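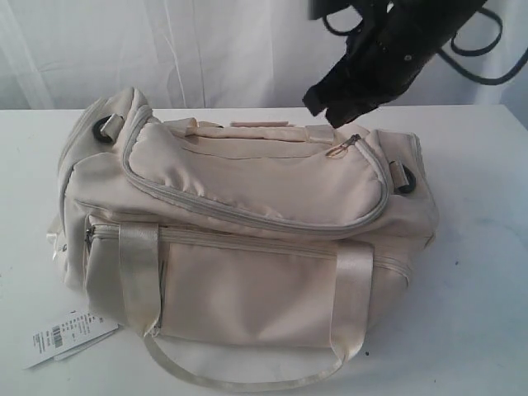
Bramik bench, one gripper over the carry strip of a zippered duffel. Hang tag lies on the table.

Bramik Two-Arm Bench for Soft Goods

The Bramik is a bench-mounted handling station from Gronwood for bags, pouches and other sewn goods that change shape when touched. It is meant for returns desks, repacking rooms and small fulfillment sites where one person now opens each bag, checks the pockets, puts in or takes out the loose items and closes it again. The bench takes over the opening, holding and closing. Judging the condition of the goods stays with the operator.

A standard station has two arms, each with a parallel gripper, one camera per wrist, and a fixed camera facing the work. The table and curtain are plain white, and customers are asked to keep them that way. Printed cloths, cutting mats and colored bins on the work surface lower the rate at which pale goods are found on the first attempt.

Fingers

The standard fingers are matte black with rounded tips. They close tip to tip, and the flat inner faces carry most of the load when a strap or flap is being held. For small zipper pulls, order the Barbosa narrow finger set. It fits the same mount and is changed with a hex key. Both arms must carry the same set, and the bench will ask for the finger type at startup if a mount has been opened.

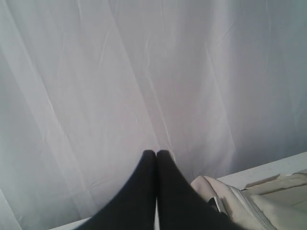 Wrist camera view with the fingers closed.

The wrist cameras are used only for the last part of an approach. Before that the station works from the fixed view, and the operator can see both on the side screen. The screen can be turned to either side of the bench. Left-handed operators at the Wokholm site have moved it to the left and report no trouble with glare.

Work sequence

The operator places the item near the middle of the table, long side forward, and presses the start bar. The arms do not move until the operator's hands have cleared the light line along the front edge. One arm steadies the item and the other works the zipper. When the compartment is open, the station holds the flap and signals the operator, who looks inside, adds or removes goods and enters a code. The station then closes the bag, or leaves it open if the code says so.

Hang tags should be left attached. Tags that lie flat on the table can be scanned from the fixed camera if the barcode faces up. Tags under the bag are skipped and flagged for hand scanning.

Cables, tools and other hard objects can be laid on top of a bag before it is opened, and the station will try to move them aside first. Anything with a trailing cable should be treated with care.

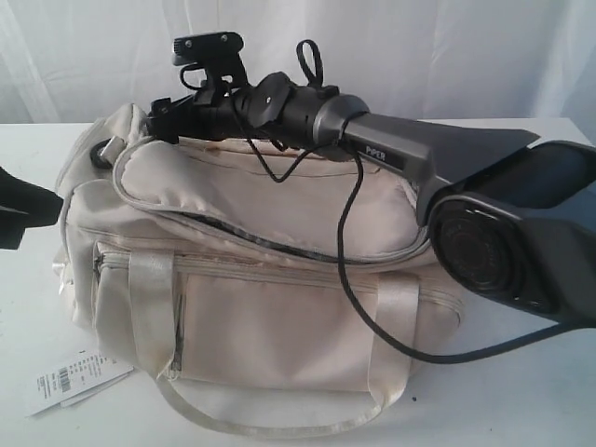

The default setting for such items is to lift slowly, stop if the cable pulls tight, and ask for help. The slow lift can be switched off in the supervisor menu, but Gronwood does not recommend it for goods over the rated weight of 2000 grams per arm.

What changes for staff

At Wokholm the bench has been in use since May on the returns line. The job there used to be standing work with a lot of pinching and pulling, and the people doing it rotated every hour. They now rotate every two hours and most of them sit. The closing of stiff zippers was the first task they wanted moved to the bench, and it was also the one that took longest to set up.

Some work has been added. Each item type has to be shown to the station before it will run unattended, and that teaching is done by line staff on site. It takes patience the first few times — a satin-like fabric slides where a canvas one stays put. The site decided to count teaching as regular hours and not to put it against the item target. Gronwood suggests that other customers settle this before delivery.

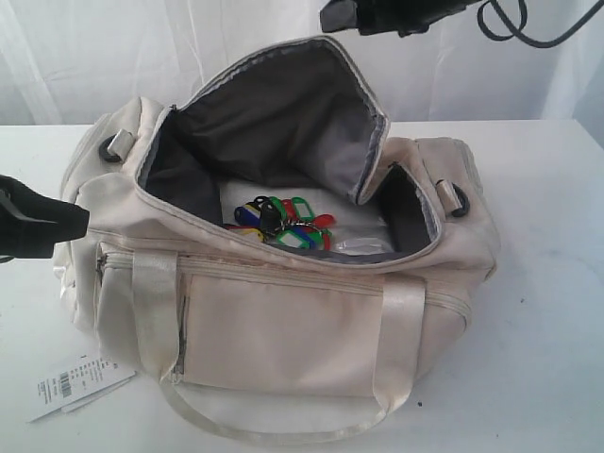

Small loose contents such as key tags on split rings are best put in on a white sheet. The sheet makes them easier to see against a dark lining and can be lifted out together with them. Clear plastic bags are the weak point. The cameras lose them often, and the operator should confirm by eye that none are left behind.

Data

Arms: 2
Rated load: 2000 g per arm
Finger sets: standard, Barbosa narrow
Item types stored: 300
Delivery to running state: 7 working days
Table finish: matte white
Stop controls: front bar, both side posts

The table surface will show scuffs and dark specks with use. Wipe with a damp cloth only. Solvents leave a shine that the fixed camera picks up as an edge.

Related items
Barbosa narrow finger set
Bramik single-arm bench
Replacement curtain, white
Side screen bracket, left or right
Tag scanner, handheld

Gronwood Handling Equipment | Contact sales | Contact service | © 2021 Gronwood | Back to top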